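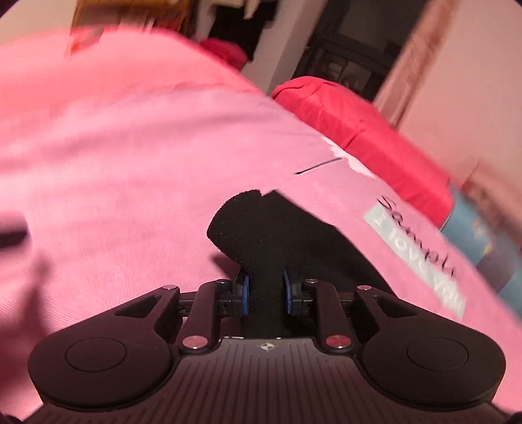
Where Does Salt Come From?

Salt is a mineral. It is the only kind of rock that people eat every day. The grains in a salt shaker are tiny crystals, and if you look at them with a magnifying glass you will see that many of them are shaped like little cubes.

All the salt we eat came from the sea at one time. Some of it was taken out of seawater last summer. Some of it was left behind by seas that dried up long before there were any people.

How the sea got salty

Rain is slightly acidic. When it falls on rocks, it wears away very small amounts of them. The bits that dissolve are carried into streams, then rivers, then the ocean. River water does not taste salty to us, but it does have a little salt in it.

More minerals come from the bottom of the ocean, where hot water rises through cracks in the seabed.

Water leaves the ocean when the sun warms it and it turns into vapor, which is a gas. This is called evaporation. The salt does not turn into vapor. It stays in the sea. The vapor makes clouds, the clouds make rain, and the rain washes more minerals down the rivers. This has been going on for a very long time.

Some lakes are salty too. These are mostly lakes with a river running in and no river running out. The Great Salt Lake in Utah is one of them.

Salt from the sea

The oldest way to get salt from the sea is to let the sun do the work. People dig wide, shallow ponds near the shore and let seawater into them. The ponds are called salt pans.

The salt works at Nindar has 90 pans, joined by narrow channels with wooden gates. The water does not go into all of them at once. It starts in the biggest pan, where mud and sand sink to the bottom. Then it is let into the next pan, and the next. Every time it moves, some of the water has evaporated, so what is left is saltier. Very salty water is called brine.

In the last pans the brine is so strong that it cannot hold all its salt any more. Crystals start to form. Workers push them into heaps with long rakes, and the heaps are left to drain.

Ilse Schmieder has raked salt at Nindar for many summers. She says the best weather is dry and windy. Wind helps because it carries the damp air away from the top of the water. The worst thing is a big rainstorm near the end of the season, which can dissolve the crystals again. The raking is finished by October, and the pans are filled with plain seawater for the winter so that the clay floors do not crack.

Sometimes the pans turn pink. The color comes from tiny living things that like very salty water. They are harmless, and they do not make the salt taste different. Flamingos in some parts of the world get their pink color from eating small animals, such as brine shrimp, that feed on living things like these.

Salt from under the ground

When an ancient sea dried up, it left a layer of salt behind. Over time, mud and sand covered the layer and turned to stone. The salt is still down there. It is called rock salt, or halite.

The mine at Porine goes down into a layer like this. Miners ride an elevator to the bottom and travel through tunnels with salt walls, salt ceilings and salt floors. Machines cut or blast the salt into lumps, and a moving belt carries the lumps to the shaft. Thick pillars of salt are left standing to hold up the roof. It is dry in the mine, and the air stays at nearly the same temperature in summer and winter.

Rock salt can be white, gray, orange or pink. The colors come from other minerals mixed in with it. Rust-colored salt has iron in it.

There is a second way to get at underground salt. Workers drill a well and pump water down it. The water dissolves the salt and comes back up as brine. Then the brine is boiled until the water is gone. Much of the fine white salt sold in stores is made this way.

Salt long ago

There were no refrigerators in the past, so people needed other ways to stop food from going bad. One of the best ways was to pack meat or fish in salt. Salt pulls water out of food, and the germs that spoil food cannot grow well without water. Sailors ate salted meat on long trips.

This made salt valuable. Towns grew up near salt springs, and there were special roads for carrying salt. The old road from Vitale to Zillwood was one of these. Mules went along it with a sack on each side, and at Zillwood every driver had to stop and pay a tax before crossing the bridge. You can still see the tax house. Periklis Kontogiannis, who looks after the town records, found a page in an old account book listing 3,000 sacks of salt in one year. On the next page someone had written down the price of a new hat.

The word "salary," which means the money a person is paid for a job, comes from a Latin word that has to do with salt.

What salt is used for now

Most of the salt we dig up is never eaten. A lot of it goes to factories, where it is used in making paper, glass, plastic and many other things. In cold places, trucks spread it on roads in winter. Salty water freezes at a lower temperature than plain water, so salt helps melt the ice. When it gets extremely cold, ordinary salt stops working well and people use sand or other kinds of salt.

Your body needs salt too. It helps your nerves send messages and your muscles move. You lose some when you sweat, which is why sweat tastes salty. You only need a small amount, and most people get plenty from their food. Too much salt is not good for you.

Animals need salt as well. Deer and moose look for places where salt comes to the surface, and farmers put out blocks of salt for cows to lick.

Try it: grow salt crystals

You will need a cup, a spoon, a dark plate, table salt and warm water from the tap.

Fill the cup halfway with warm water. Stir in 4 spoonfuls of salt, one at a time. If there is still salt at the bottom after a lot of stirring, leave it there. Pour a thin layer of the clear brine onto the plate. Put the plate on a sunny windowsill and do not move it.

Look at it every day. The crystals usually show up first around the edge, where the water is thinnest. When the plate is dry, use a magnifying glass to look for cubes. Do not eat the crystals, as dust may have landed on them.

Words to know

Brine: very salty water.
Crystal: a solid with flat sides and a regular shape.
Dissolve: to mix into a liquid so well that you cannot see it.
Evaporation: when a liquid turns into a gas.
Halite: the mineral name for rock salt.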